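Can a machine hang up my hat yet?

My mother-in-law rang me in May to ask when she can buy a robot that puts the laundry away. She had read something in a magazine, and as I am the only one in the family who writes about machines, I am also the one who must answer for them. I promised her a proper reply, so I am writing it down.

The short answer is no, or only very slowly, and only in a room that was prepared for it.

I visited a small firm called Bradetti, where Ileana Roman showed me what they are working on. I expected something big. What they are teaching is small: pick up a piece of cloth, put it over a stand, take it off, fold it, start again. Ileana keeps a list of household jobs on the wall, 166 of them, and next to each one she writes a word. "Fine" stands beside 23. "Sometimes" stands beside 73. The rest have "no", and she says it without any shame.

Cloth is the difficult part. A cup is the same cup every time you lift it, but a cloth never lies twice in the same way. When I pick up a shirt, my fingers feel if I have one layer or two. A gripper with two stiff jaws must guess this, mostly from what a camera sees, and black cloth is the worst because the folds disappear into each other. I had never thought about this, although I fold black clothes every week.

So people do the job first, with grippers in their own hands, and the movements are recorded. My friend Hậu Kiều tried it for an afternoon and told me he felt like a child learning to eat with a spoon. He is a careful man and he irons his tea towels, yet in the beginning he could not lay a cloth over a stand without pulling it off again with the next movement. I tried as well. I was worse than him.

This changed my opinion a little. Before, I thought the machines were stupid. Now I think a good part of the trouble is in the hand, which we get for free and never notice.

For the shop floor I am more hopeful. Simão Gouveia, who packs textiles for a living, told me he would gladly give away the flat and boring pieces, and keep the odd ones for himself. At home every piece is an odd one - my socks at least.

I have told my mother-in-law to keep her laundry basket. She asked if she should wait up to 2 years before buying a new ironing board. I said buy the board.
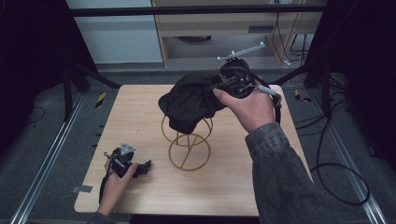 Photo: Xuân Đào. Cloth over a wire stand, done with hand-held grippers.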